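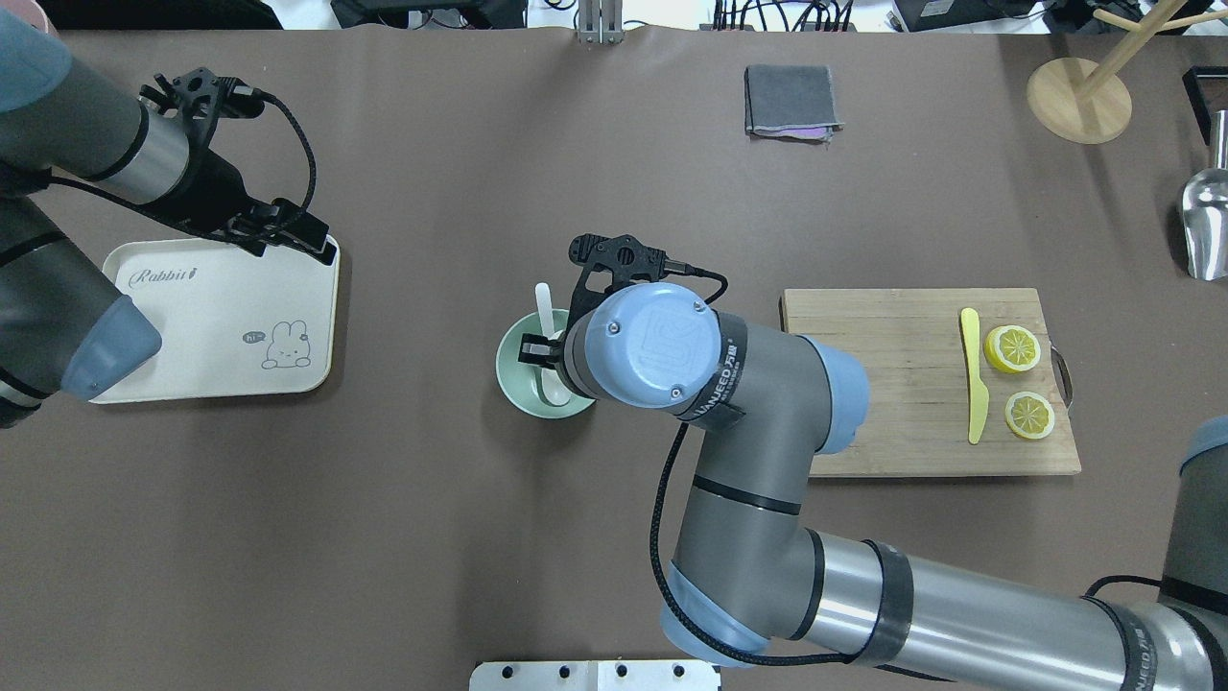

Networks and Services, Week 6: Name lookups and caching

Read section 4 of the course pack before Tuesday. The lab sheet uses the same terms.

When a computer needs to reach a site by name, it asks a resolver for the matching address. The resolver is usually run by the internet provider or by the organisation's own IT department. If it already holds a recent answer, it hands that over. If it doesn't, it asks a root server, then the server for the top-level domain, then the authoritative server for the name itself.

Each record carries a time to live (TTL), given in seconds. A resolver may keep the answer until the TTL runs out. A long TTL means fewer queries and quicker replies. A short TTL means that changes are picked up sooner, at the cost of more traffic to the authoritative server. 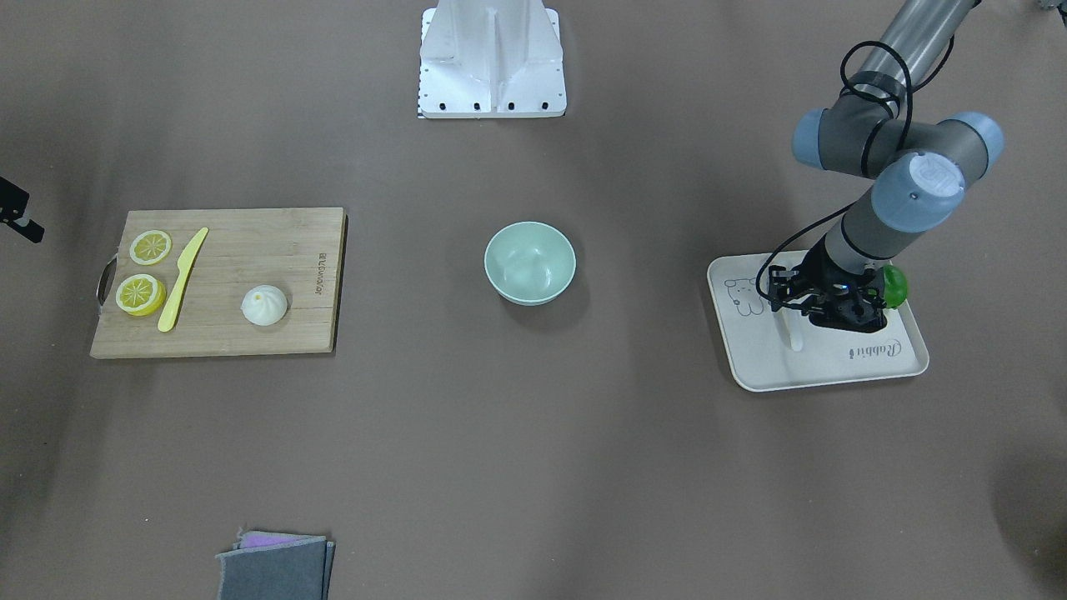 Cutting board, bowl, tray and folded cloth on a table.

Case: the Stollton move

Jonedia hosted its booking site at Bretness and moved it to a data centre in Stollton. The address record had a TTL of 23 hours. It was changed at 8 in the morning, and the old server was switched off straight away. Customers whose resolvers had cached the old address could not reach the site until their copies expired.

Kuusk, the firm that took over the hosting, now lowers the TTL well ahead of a move and leaves both servers running until the old answers have expired.
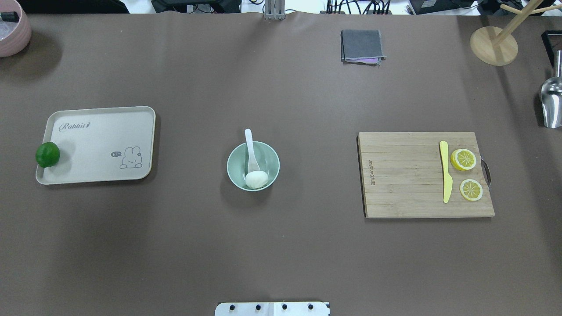

Why does lowering the TTL at the moment of the move not help?

Resolvers that cached the record earlier are still working to the old TTL. They only see the new value when they next ask.

Negative answers ("no such name") are cached too. We will come back to these in the lab, along with the SOA record.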